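Gripper trials: the Clernari, the Kinoshita and the bag problem
by Viorica Radonjić 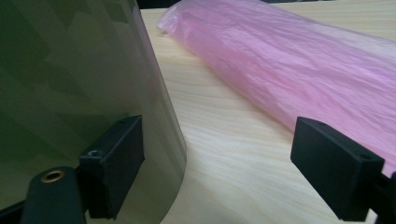
Anyone who has been promised "a quick look at two grippers" by Vasilis Yordanov will know how April went. It is now Friday, July 12, 2024, and the quick look has reached 53 sessions at the Dudatstead workshop. We do have some opinions to show for it.

The two hand-held tools are the Clernari, with its flat hard pads, and the Kinoshita, with softer fingers that give a little when they meet something solid. Both go to the same Dakix logger, so at least the arguments are held over the same sort of file. We open and close the things by hand and pick up what is on the table, and the recordings go off to teach the arm to do it without us.

On boxes, cups and tins there is hardly anything to choose between them. The Clernari is quicker to line up, as you can see both pads square to the job. The Kinoshita forgives a sloppy approach, and for that reason it has become the favourite of everyone who makes sloppy approaches. I have used it a great deal.

Plastic is where friendships suffer. A curved, see-through sheet looks like a gift, being stiff and smooth with a nice clear edge, but the wrist camera sees the sheet and a muddle of whatever is behind it, and the software takes its pick. A crumpled bag has the opposite fault. It has any number of edges, none of which was there the last time you looked. The hard pads pinch a bag well if you come down low and close slowly. The soft fingers tend to gather up a polite handful and then let it slide out again on the way up.

Vasilis holds that this is a matter of technique. He may be right - he managed 34 clean bag pick-ups in a row with the Kinoshita one afternoon, and has mentioned it since. I got nowhere near it and have asked for a rematch with the blinds down, glare being my preferred excuse.

A few practical notes for those on the rota. Check the screws in the pads before you start, and leave them alone once you have. Wipe the pads between plastics, however clean they look. If the logger drops out halfway through a grasp, bin the whole take. We have 4,000 good ones and can spare it.

For now the Clernari stays on for anything thin or floppy and the Kinoshita gets the rest. The wider Clernari pads are on order, and Vasilis says comparing them should only need a quick look.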